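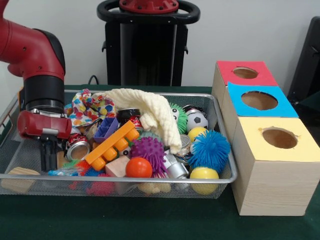
楼上的钢琴

我搬到Floltham的头一个星期就知道楼上有架钢琴了。不是听人说的，是半夜被它吓醒的。一个音，就一个，很低，嗡地一下从天花板压下来，然后没了。我躺在床上等第二个音，等到天都快亮了也没等到。第二天我在楼梯口碰见楼下的Yogesh Joshi，他抱着一袋洋葱，我问他昨晚听见没有，他说哦，那是猫。

猫叫Neko。对，一只叫“猫”的猫。我跟楼上老太太说过这个词在日语里就是猫的意思，她看着我说，我知道啊，不然叫它什么。

老太太叫Bohumila Tóth，这个姓我练了一个月才念得像样，前面的名字到现在也念不好，她倒不计较，说邮递员念得比我还糟。她那年八十多了，头发剪得很短，冬天在屋里也穿一件没袖子的羽绒马甲，说话嗓门大得吓人。她年轻时在剧院给合唱队弹伴奏，后来教小孩，再后来小孩也不来了，钢琴就归了猫。Neko喜欢从书柜上往下跳，落点固定在最左边那几个键，所以我半夜听到的永远是低音。

我跟她熟起来是因为一锅汤。也不是多好的汤，冬瓜排骨，冬瓜还是坐29路车去很远的亚洲店买的，回来一路上抱着它像抱个孩子。炖多了，我端了一碗上去。她开门看了看碗，又看了看我，说你进来，站在门口凉了。然后她坐下来当着我的面把汤喝完，一块冬瓜都没剩，擦擦嘴说，没味道，下次还要。

从那以后我每个礼拜上去一两回。她不怎么问我的事，我做什么工作、为什么一个人跑到这么个地方来，她都不问，我反倒自己说了一大堆。她就听着，手放在膝盖上，有时候手指动两下，我猜是在弹什么。我问过她怎么不弹了，她说琴走音了。我说可以找人来调啊，她说调琴的死了。我说总有别的调琴的吧，她就换话题，说猫。

那架琴是立式的，黑漆，盖子上全是杯子印，两边的烛台早就没了，留下四个小洞。琴顶上堆着乐谱、药盒、一只断了带子的手表，还有一个饼干铁罐，里面装着别人家的纽扣。为什么是别人家的我也问过，她说合唱队的人上台前总掉扣子，掉了她就捡起来，下回谁要再给谁缝上。罐子里剩下的都是没来领的。

春天的时候她摔了一跤，不严重，手腕肿了几天。但她女婿从外地打电话来，一天打好几个，最后定下来要她搬去跟他们住，一楼，带个小院子，什么都好，就是放不下钢琴。她是在楼梯上跟我说这个事的，我拎着垃圾正要下去，她趴在栏杆上往下喊，喂，钢琴你要不要？

我说我不会弹啊！

她说猫也不会弹。

我是真想要。可我那间屋子，你们没见过，床头顶着桌子，桌子顶着窗户，门开到一半会撞上冰箱。我拿卷尺上去量琴，再下来量墙，量了三遍，每一遍都比上一遍更没戏。Yogesh那边更不用说，他家里养着一大堆盆栽，进门要侧着走。他说他表姐可能想要，打了电话，表姐说她要的是电子琴，能插耳机那种。

那就卖吧。我替她在网上挂了出去，写的是老式立琴一架，音色温暖，自提。她凑过来让我把“音色温暖”念给她听，哼了一声，叫我改成“走音”。我没改。她又问我写了多少钱，我说300，她说太贵，谁会花钱买个走音的。我说那你说多少，她想了半天，说还是300吧，便宜了他们会以为里面有虫子。

挂了两个礼拜，来了一条消息，问猫卖不卖。问的就是Neko。
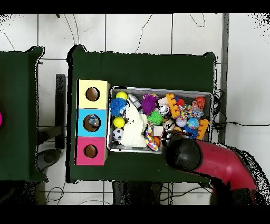
后来是面包店的老板娘给指的路。我们那条街拐角有家面包店，就叫Caron，老板娘Sylvie Caron是个什么都知道一点的人，你去买个面包，出来的时候连对面谁家换了窗户都知道了。她听我说完钢琴的事，把手里的夹子一放，说你去找Nota呀。

Nota是家旧乐器行，开在河边的旧仓库里，没有招牌，门上用白漆写了四个字母，写得歪歪扭扭的，那个a都快掉到门把手上了。我推门进去的时候里面黑乎乎的，到处挂着提琴，像熏火腿。最里头有个人在给手风琴换风箱，头也不抬，说了一句关门。

这人就是Dalibor Urban。大胡子，围裙上都是胶，说话一个字一个字往外挤。我跟他比划了半天那架琴长什么样，什么牌子我说不上来，谱架是什么形状，踏板有几个。他一直低头粘他的风箱，我都以为他没在听了，他忽然问，键盘盖里面是不是有一道烫的印子，烟头烫的。

我说你怎么知道？

他说谁的琴。我把老太太的名字说了。说得不准，他又问了一遍，我就又说了一遍，越说越不准，最后只好掏出手机打给他看。

他看了很久，然后说，她还活着。

你们别误会啊，我当时也误会了，路上把整个爱情故事都编好了，剧院、夜晚、雪，什么都有。我回去添油加醋地讲给老太太听，说有个大胡子，一听你名字手都抖了（没抖，我加的）。她正在给Neko剪指甲，剪子停了一下，说，Urban？那个小胖子？

原来他小时候跟她学过琴。学了四年，她说是她教过的最没耐心的孩子，坐不住，老想把琴拆开看。有一天她出去接个电话，回来发现他把前面板卸下来了，整个人趴在里面，嘴里还叼着根从他爸那里偷来的烟。一看见她进来，吓得把烟往键盘盖里一藏，啪，盖子合上了。

我笑得不行。她没笑，她说我打了他手心，打得挺重的。第二天他就没来，再也没来。他妈妈后来在街上碰到我，也不跟我打招呼。

她把Neko放到地上，猫甩了甩爪子，走了。她说，那个面板他装回去了，你知道吗？我接了多久的电话，他就把它卸下来又快装回去了，螺丝一颗不少。我那时候应该看出来的。

我不知道说什么，就问她晚上喝不喝汤。

Dalibor答应来看琴，可他隔了好些天才来。那天是2023年4月28日，我记得这么清楚是因为我那天要交一份稿子，一直拖到中午，正写得满头大汗，楼下有人按铃，按得特别短，好像按完就后悔了。我下去开门，他站在外面，换了件衬衫，扣子扣得严严实实，胡子也梳过，手里提着一只旧皮箱。旁边还有个年轻人，又高又瘦，是来帮他搬东西的，叫Jannik Reinholz。Jannik一看见我们那个楼梯就说，不行。

Dalibor说先看琴。

Jannik说看完了也不行，你看那个转角。

我们那楼梯确实要命，又窄又旋，听说当年这架琴是拆了窗户用绳子吊上去的，后来窗户改小了，吊是吊不下来了。我们就在转角那儿站着讨论，Yogesh也开门出来参加讨论，手里还拿着浇水壶。大家都压着嗓子，不知道为什么要压着嗓子。然后楼上喊了一声，还上不上来了！

Dalibor上楼的样子我到现在都记得，那么大的一个人，贴着墙走，像个迟到的。

老太太站在门口，换了双有跟的鞋。两个人看着对方，谁也没说客气话。她上下打量他，说，你瘦了。

他说，没有。

她说，那就是你高了，进来吧，擦脚。

他把皮箱放在地毯上打开，里面是调音用的扳手、毛毡条、一把音叉，摆得整整齐齐的。他先把琴顶上的东西一样一样拿下来，药盒、手表、纽扣罐，都放在桌上，排成一排。掀开键盘盖的时候他停了一下，用大拇指在那道印子上抹了抹。老太太在他后面说，擦不掉的，我试过。

然后他就开始卸前面板。我们几个坐的坐站的站，没地方的靠着门框。他卸得很慢，螺丝放在一个小碟子里，碟子是老太太给的，本来是喂猫的。面板一取下来，一股灰的味道，还有一股说不上来的甜味，像放久了的抽屉。里面落了几支铅笔、一张电车票、好几颗纽扣，还有一大团猫毛，Jannik拿手电照着说，这里面够再做一只猫了。

老太太把纽扣捡起来，凑到窗户边看，说这颗是男高音的，灰的这颗不知道。然后放进铁罐里去了。

他说弦轴松了一些，低音那边断过，有人换过，换得不好。音板没裂。这是我听他说过的最长的一段话了。老太太说换弦的就是死了的那个，他耳朵好，手不行。Dalibor点点头，好像同行之间对这个早有定论。

调琴真是很吵的一件事，我以前不知道。同一个音敲啊敲，敲得你觉得世界上就剩这一个音了，刚觉得它对了，他拧一点点，又不对了，再拧一点点。我中间溜下去把稿子交了，又热了一锅汤端上来。Yogesh拿来一盒炸的小点心，辣得Jannik一直吸气，吸着气还在吃。Neko被关在卧室里，挠门，挠一阵歇一阵，后来歇的时候也能听出是在生气。
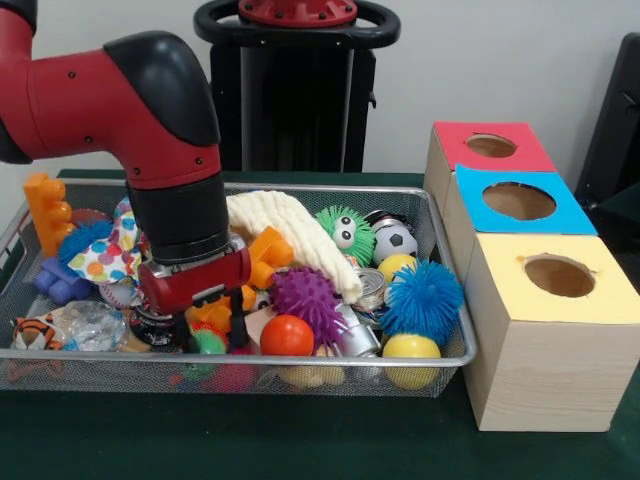
弄到晚上九点多才算弄完。他把面板装回去，螺丝一颗一颗拧好，拿袖子把琴顶上的灰擦了擦，退到一边。

我们都看着老太太。她坐在扶手椅里，两只手插在马甲口袋里，说看我干什么，谁调的谁弹。

Dalibor说他不弹。他说他好多年不弹了，他就修。

她说，那你学了四年学的什么？

他就站在那儿。Jannik低头看鞋，我假装去收碗。Yogesh是我们里头最镇定的，他把浇水壶放在窗台上（对，他一直拿着那个壶），拍拍琴凳说，坐呀，坐下又不花钱。

他坐下了，凳子吱了一声。他弹的是那种小孩的曲子，左手来来回回三个和弦，右手一个调子往上爬两步又下来，我在哪儿都没听过。弹到中间卡住了，他从头来，又卡在同一个地方。他手指头很粗，上面还有胶，卡住的时候就悬在键盘上头，一动不动。

老太太站起来了。她走过去，没坐，就站在他旁边，伸出那只没摔过的手，替他把那个音按了下去，然后是下一个。他左手跟上来。两个人就这么凑合着，一个坐着弹左边，一个站着弹右边，把那个曲子凑到了头。

弹完了她说，第四指还是不肯抬。

他说嗯。

她说，明天来，早一点。

我收碗收到一半，端着一摞碗站在屋子中间，不知道该往哪儿走。卧室里的猫又开始挠门了，这回谁也没说什么，Jannik过去把门打开，Neko出来，绕着琴走了一圈，闻了闻踏板，跳上书柜去了。我们全都抬头看着它。它看看我们，坐下来舔爪子。

琴最后没有搬走。也不能说没搬走，是过了一阵才搬走的，怎么搬的说来话长，牵涉到房东、一扇窗户，还有Jannik跟人借的一台起重的车，那车在街上停了一上午，Sylvie从店里端着咖啡出来看，逢人就讲主意是她出的。中间那段时间老太太又在楼上住了三个多月，跟女婿说东西没收拾好，今天书没装箱，明天杯子没包。女婿在电话里叹气，我在楼下都听得见，她开的是免提。

那几个月里Dalibor隔三差五地来。我在桌前干活，头顶上就是那个小曲子，卡住，重来，卡住，重来。后来换了一首，还是卡。她在上面骂人，嗓门一点没小，骂完了安静一会儿，再起头。我有几次实在写不下去，就把椅子一推，上去蹭茶喝，她见了我就说，你来听听，你这个外行你来说说，他这一句像不像在锯木头。

我说挺像的。Dalibor看我一眼，那以后有好一阵子去Nota他都不跟我说话，虽然他本来也不说。

八月里她搬走了，一楼，带院子。Neko坐在副驾驶上，装在一个我妈寄东西来用过的纸箱子里，箱子上写着“易碎”。她临上车又下来，跑回楼上，我以为忘了什么要紧的，她把那个纽扣罐子拿下来塞给我，说灰的那颗万一有人来问，就说在你这儿。

罐子现在在我冰箱顶上。没人来问过。有一回我外套掉了颗扣子，在里面翻了半天，颜色都对不上，最后挑了颗墨绿的缝上去了，大了一号，扣起来有点费劲。

琴在Nota，靠窗，标签上写着非卖品，Dalibor的字，跟门上那几个字母一样往下掉。我上个月去的时候他在里头换弦，我问老太太最近来没来，他说来，上礼拜来的，女婿开车。我问弹了吗，他说弹了，两个小时。

我说那谁锯木头？

他想了想，说，她手腕还没好利索，左边我来。

我在那儿待了20分钟，喝了他一杯很难喝的茶，他后来又忙他的去了。我看没人，就过去在最左边的那几个键上按了一下，很低的，嗡。他在里面喊，关门。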